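Review: Pukgate 2 contact filter for two-arm tabletop work
Tue 13 January

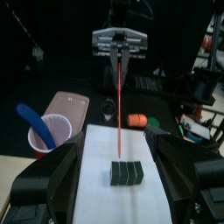

Pukgate is a filtering stage for demonstration data. It takes recorded two-arm episodes, estimates when a held tool is close to a target, and drops or reweights the stretches in which neither arm is near anything. The claim made for version 2 is that policies trained on the filtered set reach the same success rate with fewer episodes. We tested it on the Harport bench with a thin-tool task: one arm holds a red rod upright over a row of four green blocks on a white sheet, and the rod has to come down on a named block without disturbing its neighbours. Clutter is left on the table on purpose, including a cup with a blue handle sticking out of it and an orange foam cylinder lying behind the sheet. The wrist view matters most, as the gap between rod tip and block is small and the blocks are pressed together with only thin seams to separate them.

We recorded 3,358 episodes in November. The filter kept 2,000 at the default threshold. A policy trained on those matched one trained on the full set to within the spread between seeds (10 per condition). Cutting further, to 700, cost accuracy on the two inner blocks first; the outer two held up for longer. Random selection of 700 did worse on all four.

Installation is straightforward if your logs are already in Mota format. Ours were not, and the converter dropped gripper width without a warning. Check that field before training anything.

The distance estimate is the weak part. It was tuned on wide tools, and with a rod it fires late, so the last part of the approach is often trimmed. Lowering the threshold fixes this but lets idle footage back in. Dastedik, the older filter we used before, has a separate setting for tool width and handles the approach better, though it is much slower and needs calibrated depth.

Documentation covers single-arm use well and two-arm use in one short page. The weighting mode is not described at all; we read the source.

Recommended for large sets with wide tools. For thin ones, keep the unfiltered logs and set the threshold by hand.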